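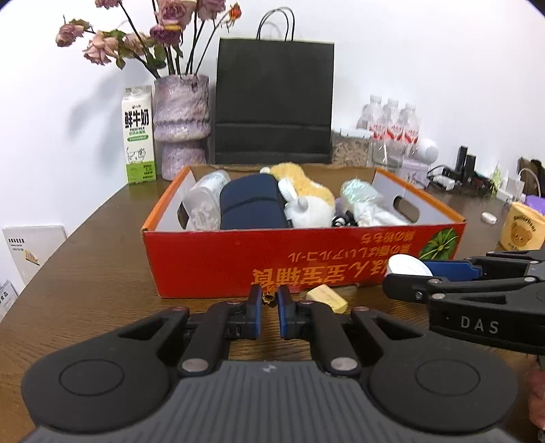 Fetesis Opens Its Packaging Return Program to Small Food Shops in July

Fetesis, the distributor of dry foods and teas, announces that its packaging return program will be open to independent food shops starting in July. Until now the program was available only for restaurants and hotel kitchens. With the new step, a shop which buys from Fetesis can give back its used cardboard boxes at the same time when it receives the new delivery, without a separate appointment and without an additional fee.

The program was started as a small trial with the partner warehouse Lo Presti. Drivers of the company were already visiting the customers every week and going back with an empty vehicle. It was decided to use this empty space for the boxes. In the trial period 2000 boxes were collected, and most of them were in a condition good enough to be used a second time for the transport of goods between the warehouses. The others were pressed and sent to the paper mill.

"Our customers were asking us for this for a long time," says Oratile Le Roux, head of customer service at Fetesis. "A small shop has very little place behind the counter. When the boxes from one delivery are still standing there and the next delivery arrives, it is a real difficulty for the people who work in this shop. We wanted to solve it in a simple manner, with the same driver and on the same day."

How it works for the shops

Each participating shop receives a folding rack, in which the flattened boxes can be kept in a standing position. The rack is 60 centimeters wide and fits behind most of the doors. On the day of delivery the driver takes the full contents of the rack and writes the number of boxes on the delivery paper. The shop receives a credit for them on the next invoice.

Fetesis accepts cardboard boxes from any supplier, also from those who are competitors of the company. Printed and colored boxes are accepted, as well as boxes with a handle hole. It is not required to remove paper labels. Boxes with wax coating, boxes with food remains and boxes which were standing in water cannot be taken, because they spoil the rest of the bale — in such case the driver will leave them at the shop.

Shops are kindly asked to follow these points:

- The boxes should be empty and flattened before the driver arrives.
- Plastic tape should be removed where this is possible by hand.
- Gift boxes and display boxes should be kept separate from the transport boxes.
- Glass, foam and plastic film do not belong in the rack.

The point about gift boxes has a practical reason. A part of the imported tea and confectionery is sold in strong decorated boxes with white inner walls, and these are often too good for the paper press. Fetesis has made an agreement with Lavitz, a supplier of school and craft materials, which will take such boxes and offer them to schools for storage and for handwork lessons. The schools pay only the cost of the transport.

Seven districts at the beginning

In the first phase the program will be available in 7 delivery districts. These are the districts where Fetesis has its own drivers. In the other areas the deliveries are made by outside carriers, and with them the conditions are still under discussion. The company expects to give more information on this subject after the summer.

Shops which are already customers do not need to sign a new contract. It is enough to fill in a one-page form, which the driver brings with him, or to call the customer service before 4 p.m. on a working day. The rack is then delivered together with the next order. It remains the property of Fetesis and must be given back if the shop leaves the program. There is no minimum quantity of boxes and no minimum period of participation.

For the sorting of the additional material, Lo Presti has prepared a second hall with 2000 square meters. The baling machine was moved there in spring, and the work of the sorting team is organized in two shifts. The morning shift checks which boxes can be used again, and the afternoon shift prepares the bales for the mill.

"We do not expect that everything will go smoothly from the first week," adds Oratile Le Roux. "In the trial we had some days when the vehicle was full before the last customer. Now the drivers can see in advance how many racks are on their route, and we can send a bigger vehicle when it is needed. If a shop is not served correctly, we ask them to call us directly."

About Fetesis

Fetesis supplies dry foods, teas, spices and confectionery to restaurants, hotels and independent shops. The company works with its own warehouses and with partner warehouses.

Contact for the press: Oratile Le Roux, Customer Service, Fetesis

Recent news

Fetesis adds Fikier herbal teas to its catalog
New ordering hours for hotel kitchens
Lo Presti warehouse: changed entrance for trucks
Lavitz and Fetesis sign agreement on gift boxes
Price list for spices and dried fruit updated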